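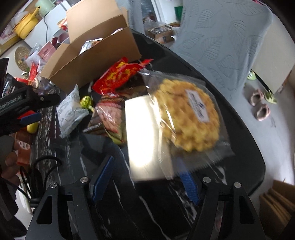

4.2 The table as a waiting room

Our interview schedule assumed that a snack box has two states, packed and unpacked. The households were polite about this. Most of them, when asked to tell us when a box had been finished, gave the sort of look one gives a child who has asked when the sea is finished. Of the 27 households in the study, only the Saragih household in Pirstead offered a clear answer, and it was later withdrawn by another member of the same household.

We therefore treat the table as a stage in its own right. By "table stage" we mean the period in which the box stands open and part of its contents are outside it, whether on the way in or on the way out. Across the 137 boxes in the diaries, this was the longest stage after postage, and in two cases it was longer than postage. Krishnan's diary for November has a box open at breakfast, open at supper, and described the following morning as "nearly done".

Wrappings matter more at this stage than contents. Participants sorted by how a thing would behave under pressure, and had firm views on the subject. Foil bags were said to be forgiving. Sweets in twisted wrappers could go anywhere and generally did, being used to fill corners and then found again in coat pockets. Clear plastic trays were the aristocracy: they were placed flat, given something firm to rest on, and moved only when unavoidable. Troncoso, who has sent boxes to his sister for years, puts trays in first, takes them out when he remembers they should go last, and then puts them in first. He regards this as a method.

The table is rarely given over to the box alone. We had asked participants to clear a space before filling in the inventory sheet, an instruction we now recognise as the work of people with large desks. Figure 2, from the Gretevach flat, is a fair sample. The box stands open with its flaps up, and in front of it a round tray of golden cookies rests on a gold box, with a yellow lollipop and several bags and packets for company. The left side of the same table holds a steel bowl, a pink paper cup, a glass jar and a lemon. None of our coding categories had a place for the lemon. After some discussion it was entered under "other, edible", where it remains.

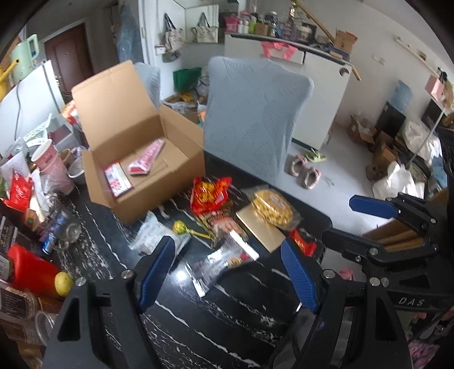 This crowding had consequences for the inventories. Where ordinary groceries share a surface with the contents of a box, the boundary between them is kept in somebody's head, and that somebody may be at work. Gunawan listed a jar as part of a box in his first entry, left it out of the second, and on being asked said that it depended on whether anyone opened it. We found this unhelpful at the time and have since adopted it. An item is counted as belonging to a box if the household would object to its being eaten without a word to the others.

Under this rule the lists became shorter and the quarrels easier to predict. Sweets were nearly always free to take. Anything in a tray was not. Gift packaging raised the status of its contents well beyond their price, and one participant in Grudville admitted to keeping plain biscuits in a gold tin for this purpose, with good results. Single packets separated from their fellows occupied a grey area, and tended not to occupy it for long.

Flaps deserve a brief note. A raised flap was taken by most households to mean that the box was still in use, and folding one down was a mildly political act. Wibisono reported closing all four on a box before going to bed and finding them up again in the morning. We return to night-time access in section 4.3.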